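3.2 Textiles and small objects in the sorting task

The household sorting study was held in the Figueiredo flat, where we had used the same table in October for the pilot. The participants were asked to put small things from daily life into groups, and to say aloud why two things belong together. In the whole study we collected 3,335 of such decisions from 59 households. Textiles caused the longest pauses. A sock has no clear front when it lies flat, and a thick pile hides the stitching by which people usually recognise the heel.
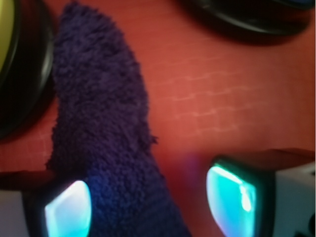 Figure 2. Purple sock with looped pile on the reddish-orange surface.

For this reason the textiles were coded by two criteria, the feel of the surface and the place where the thing is kept at home. The second criterion gave more stable groups. Many participants placed a sock and a small towel together at first, on account of the similar pile, and separated them later when they thought of the drawer and the bathroom.

Mixed sets were more difficult. On a tray, a folded cloth may be understood as one of the objects or as something to wipe the others with, and both readings appeared in our notes. Toys were grouped quickly. Push buttons with coloured caps were sorted by colour in most homes, also when the instruction mentioned only use. 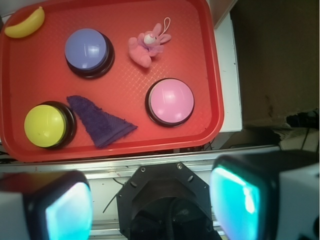
Silvana Siqueira objected, after reading our first draft, that colour should not be treated as a mistake in this task, because many families do keep their things by colour and would find our categories strange. We accept this remark. In the second coding, colour was therefore entered as a separate reason, and the decisions from the Allau households were coded again in the same way.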